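Living With Eczema: Our Second Winter
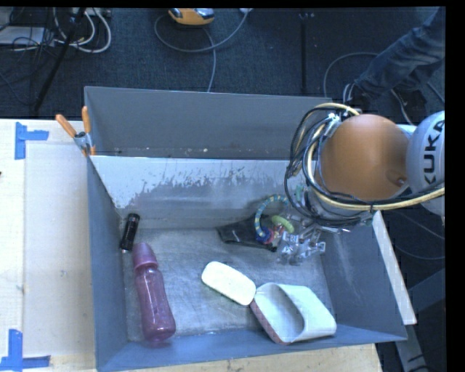 A gray metal bin with two compartments, on a wooden tabletop.

Our younger child was diagnosed with eczema at the age of two, and we are now in the second winter of managing it at home. The Drendelska Clinic has asked that we record each flare. Between the start of fall and the end of February, we recorded 19.

The present routine consists of a short lukewarm bath each evening, followed by ointment and cotton pajamas. The bedroom thermostat had been set at 71 degrees. On the advice of the nurse, it has been lowered, and nighttime scratching has decreased.

Prescriptions are now filled at Kaltov Pharmacy, which is open until 7 p.m. on Thursday. Refill requests should be made two days ahead. A further update will follow the spring appointment.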